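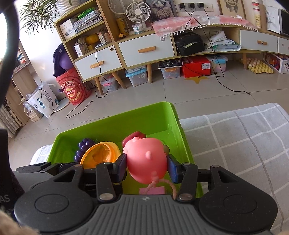 Gripper comparison, second progress report

Prepared for the Danko equipment fund by Ľubica Hájek, Trurkstead
October 14, 2023

Work since April

The first report covered the purchase of parts and the choice of homes. We have since moved from the bench to ordinary rooms, with household objects and toys. Two hand-held grippers are being compared: the Harnen, which has parallel fingers, and the Drernby, which has two jointed jaws with dark blue finger pads. Each task is done with both grippers by the same operator, and the order is swapped from one home to the next.

The target is 500 usable recordings per gripper. The Drernby is close to it. The Harnen is behind, as its finger screws worked loose and we lost 28 recordings before the fault was noticed. Vratislav Ďurica has fitted locking washers and the screws have held so far.

Toy bin task

The operator takes hold of a plastic toy inside a storage bin, lifts it clear and puts it down on the floor. The pink pig is the awkward one. It has to be gripped by its sides, and with toy fruit next to it in the bin there is little room for the jaws to open. The Drernby managed it more often, mostly when the pads met the sides squarely. The Harnen tended to tip the pig over when it closed off centre.

Both grippers block part of the camera's view once they are low in the bin. Vratislav has drawn a mount that raises the camera by around 45 mm. It has not been printed yet.

Spending

We are within budget. Spare finger pads cost more than planned and were paid for out of the travel line. No extra money is requested.

Next period

Finish the Harnen recordings, test the raised mount on both grippers, and repeat the bin task with softer pads. We would also like to keep the loan laptop until the recordings have been checked, and need a decision on that from the fund.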